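Bruncombe Small Picture Frame with Orange-Brown Wooden Border
Item no. 1506
Sold by Carrasco Framing Supply

If you have ever had a postcard or a little print that you loved far too much to leave in a drawer, this is the frame we'd steer you toward. The Bruncombe is the smallest of our wooden frames, and it has been a favorite around the shop ever since Florencia Urrutia brought the first box of them home from a trade fair one June (we sold every one before the price tags were even printed!).

We like to look over our frames against a plain pale background, and we'd suggest you try the same at home before you decide on a wall color.

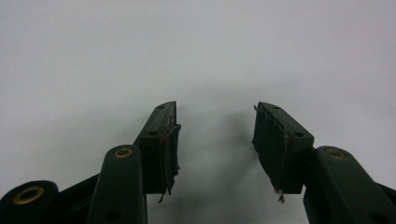 Pale gray-white background, dark gripper fingers with worn pads.

The border is wood with a warm orange-brown tone, and it is lovely with prints that have some red, rust or deep brown in them. Cooler pictures can work too, though you may want to hold one up next to it first. We always tell people to bring their print into the store if they live close enough, and to bring two or three if they can't choose, and we'll happily clear a space on the counter and try them all with you.

When your frame arrives, give yourself plenty of room to unpack it. A big sheet of clean white paper over the tabletop is all you need, and it makes it so much easier to spot a stray bit of lint before you close up the back. Lay the frame down flat, slip your picture in, and then turn it over for a good long look before you reach for the hammer.
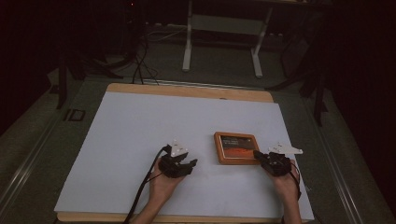
Small frames do get lost on a large wall, so we like to group them, or to stand one on a shelf with a few books for company. Leif Arnardóttir in our workshop has a whole row of them going up his staircase at home, none of them quite level, and it's one of the nicest walls I know.

For dusting, a soft dry cloth is plenty. Please keep sprays and polish away from the border, and if a fingerprint gets on the front, put a tiny bit of water on the cloth and wipe gently.

What comes with it
One frame, with the back fitted
2 hanging hooks
A card with hanging instructions

Price: $27
Matching frames: see the Trokham for larger prints and the Jodano for square ones.
Gift wrapping is available at checkout, and we're always glad to write out a card for you.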